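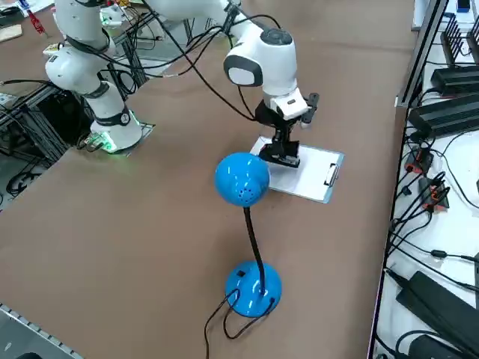

3. Installer le coin d'écriture

Vous avez déballé la lampe Prollis, vous avez jeté un œil aux pièces fournies (chapitre 2), et vous avez sans doute déjà envie d'allumer. Encore un petit moment de patience ! Une lampe à col souple se pose en deux minutes, mais elle se règle un peu mieux si l'on prend le temps de s'asseoir devant, avec le travail qu'on a réellement l'intention de faire, et de bouger les choses tranquillement. Dans ce chapitre, nous supposons que vous écrivez ou dessinez sur un porte-bloc posé à plat, comme le font beaucoup de nos clients, à l'atelier comme à la maison. Si vous travaillez sur un cahier ou directement sur la table, presque tout reste valable, et vous pouvez sauter la partie 3.3.

Prévoyez :
— la lampe Prollis, son ampoule et son cordon ;
— un porte-bloc à pince métallique, à fond translucide ou opaque, peu importe ;
— quelques feuilles blanches ;
— un chiffon doux et sec ;
— une chaise à la bonne hauteur, celle que vous utilisez d'habitude.

3.1 Choisir l'emplacement

1. Dépoussiérez le plateau de la table à l'endroit où ira le socle. Une miette suffit à faire basculer légèrement le pied, et l'on cherche ensuite pendant une semaine pourquoi la lampe tremble quand on gomme.

2. Asseyez-vous et posez le porte-bloc devant vous, bien à plat, là où votre main se place toute seule. Ne le mettez pas encore droit ni joli, mettez-le là où vous écrivez vraiment. Certains le tournent presque d'un quart de tour, pince sur le côté, et cela convient très bien à la lampe.

3. Placez le socle du côté opposé à la main qui écrit : à gauche pour les droitiers, à droite pour les gauchers. L'ombre de la main tombera ainsi en dehors de la ligne en cours.

4. Laissez entre le bord du socle et le bord de la table la largeur d'une main, doigts serrés. Les coudes passent plus souvent par là qu'on ne le croit.

Remarque : la couleur du plateau compte un peu. Une table brune, même assez claire, renvoie une lumière douce et chaude qui repose les yeux autour de la feuille. Un plateau blanc et brillant renvoie beaucoup plus, et vous aurez peut-être à descendre la tête de la lampe ou à glisser un sous-main. Faites l'essai le soir, volets fermés, le résultat n'a rien à voir avec ce qu'on obtient en plein après-midi de juillet.

ATTENTION : ne posez pas le socle sur une pile de papiers, un livre ou un tapis épais. La Prollis doit tenir sur une surface dure, plane et sèche.

3.2 Poser et raccorder la lampe

5. Vérifiez que l'interrupteur, le petit rectangle noir sur le dessus du socle, est en position arrêt. Tournez le socle jusqu'à ce que vous puissiez l'atteindre sans tendre le bras au-dessus de votre feuille.

6. Dévissez la bague à l'intérieur de la tête, mettez l'ampoule fournie en place et resserrez à la main, sans forcer. N'utilisez jamais une ampoule de plus de 12 watts.

7. Déroulez le cordon en entier, même si la prise est tout près. Un cordon resté en boucle serrée garde le pli et tire sur le socle. Faites-le passer derrière la table ou le long d'un montant, jamais en travers de l'espace où vous posez les mains.

8. Si d'autres câbles courent déjà sur la table, séparez celui de la lampe et donnez-lui son propre chemin. Le jour où vous voudrez déplacer la lampe (et ce jour viendra), vous serez bien content de n'avoir qu'un seul fil à suivre.

9. Branchez, puis appuyez sur l'interrupteur. La lumière doit s'établir tout de suite, sans scintiller. Dans le cas contraire, éteignez, débranchez, laissez refroidir et resserrez l'ampoule.

ATTENTION : la tête en forme de dôme comporte sur sa face un petit groupe de trous d'aération. Ne les couvrez pas, ne collez rien dessus, n'y suspendez ni pense-bête ni petit linge à sécher. Vanderleia Pacheco, qui tient notre service après-vente à Usville, garde dans un tiroir une étiquette autocollante toute brunie qu'elle montre volontiers aux nouveaux.

3.3 Préparer le porte-bloc

Le porte-bloc n'est pas fourni avec la lampe, et vous pouvez employer celui que vous avez. Le modèle Chauvin que nous vendons séparément (page 121 du catalogue) a un fond translucide et une pince à levier ; les étapes qui suivent ont été écrites pour lui mais s'adaptent à peu près à tous les autres.

10. Posez le porte-bloc à plat et tenez-le d'une main, près de la pince. Appuyez sur le petit levier avec le pouce de l'autre main. Gardez les doigts hors de la mâchoire, le ressort est vif quand il est neuf.

11. Glissez les feuilles jusqu'à la butée et tapotez le bord pour les aligner. Relâchez le levier doucement.

12. Tirez légèrement sur la feuille du dessus. Elle ne doit pas bouger. Si elle glisse, vous avez sans doute mis trop de papier, ou bien une feuille s'est engagée de travers.

13. Regardez le porte-bloc depuis votre chaise, lampe allumée. Une pince argentée peut renvoyer un point de lumière assez désagréable, que l'on remarque à peine au début et qui fatigue au bout d'une heure. Tournez alors le porte-bloc par petites touches, jusqu'à ce que le reflet passe ailleurs que dans vos yeux.

Remarque : sur un fond translucide, une seule feuille fine laisse un peu deviner ce qu'il y a dessous. Les personnes que cela gêne glissent deux ou trois feuilles blanches sous celle qu'elles utilisent. L'écriture y gagne aussi, le stylo accroche moins sec.

3.4 Régler le col souple

Nous arrivons à la partie agréable. Le col noir se plie dans tous les sens et garde la position qu'on lui donne, à condition de le traiter gentiment. Nivaldo Macedo, qui a dessiné la Prollis, recommande de le plier « comme on ferait la courbe d'un cou de cygne », et après quelques essais on comprend bien ce qu'il veut dire.

14. Éteignez la lampe. Posez une main à plat sur le socle pour le maintenir.

15. De l'autre main, saisissez le col à mi-hauteur. Ne tirez pas sur la tête ! Donnez d'abord une grande courbe régulière, puis corrigez près de la tête avec deux doigts.

16. Amenez la tête au voisinage du bord de la feuille, du côté du socle. Elle peut déborder un peu au-dessus d'un coin du porte-bloc, cela ne gêne pas tant que vous n'écrivez pas dans ce coin. Si vous remplissez vos pages jusqu'en bas, reculez-la d'une largeur de main.

17. Orientez le dôme vers le milieu de la feuille et rallumez. La lumière doit couvrir toute la page, avec un bord doux, sans tache trop vive.

18. Asseyez-vous normalement, stylo en main, et écrivez trois ou quatre lignes, n'importe quoi, une liste de courses fera l'affaire. Si vous voyez l'ampoule elle-même, baissez la tête de la lampe ou tournez-la davantage vers la table.

19. Lâchez tout et attendez une minute. Un col neuf descend parfois d'un rien après le réglage. Remontez-le un peu au-dessus de la hauteur souhaitée et laissez-le se poser.

ATTENTION : ne pliez pas le col à angle vif et ne lui faites pas faire plus d'un tour sur lui-même, le cordon passe à l'intérieur. La tête pèse environ 400 grammes avec l'ampoule ; si vous la déportez complètement à l'horizontale, le socle peut se soulever. Gardez toujours une partie de la courbe au-dessus du socle.

ATTENTION : après une longue soirée de travail, la tête est chaude. Éteignez et laissez-la refroidir avant de la toucher ou de la déplacer.

3.5 Quand la table sert à plusieurs choses

Une table réservée à l'écriture est un luxe, et nous le savons bien. Chez la plupart d'entre nous elle sert aussi à bricoler, à réparer, à trier le courrier du samedi. Quelques habitudes rendent la cohabitation plus facile.

20. Une fois le bon emplacement trouvé, marquez-le discrètement au crayon derrière le socle, ou collez un tout petit point de ruban. Vous retrouverez votre réglage sans recommencer depuis l'étape 1.

21. Pour déplacer la lampe, débranchez-la, prenez-la par le socle avec les deux mains et laissez le col comme il est. Il est inutile de le redresser.

22. Rangez le porte-bloc debout, pince en haut, ou à plat sans rien dessus. Sous une pile lourde, le levier finit par se fausser.

23. Gardez les liquides, les colles et les petites limailles du côté opposé au socle. L'interrupteur n'est pas étanche.

Remarque : si deux personnes se partagent la même feuille, pour relire un plan par exemple, mettez la lampe entre elles et un peu en arrière, la tête plus haute que pour une personne seule. Jussara Vasconcelos, de notre boutique de Gratamthorpe, le fait chaque matin au comptoir et laisse simplement le porte-bloc tourné de côté.

3.6 Petits soucis courants

La lampe penche vers l'avant. La tête est trop loin du socle. Ramenez la courbe vers l'arrière (étape 15) et vérifiez que les patins sont tous en place sous le pied.

Le col ne tient plus en hauteur. Formez une courbe plus ample et moins tendue. Si cela persiste, demandez la bague de serrage, pièce 1913, qui se change avec un simple tournevis.

Le dôme bleu est marqué de traces de doigts. Le fini brillant les aime beaucoup, hélas. Lampe débranchée et froide, passez le chiffon sec en rond. N'employez ni alcool ni produit à vitres.

La feuille gondole sous la pince. Retirez-la, retournez la pile et pincez un peu moins profond.

L'interrupteur est dur ou reste enfoncé. Débranchez la lampe et n'essayez pas de l'ouvrir. Écrivez-nous en joignant la référence inscrite sous le socle.

Pour le remplacement de l'ampoule et du cordon, passez au chapitre 4.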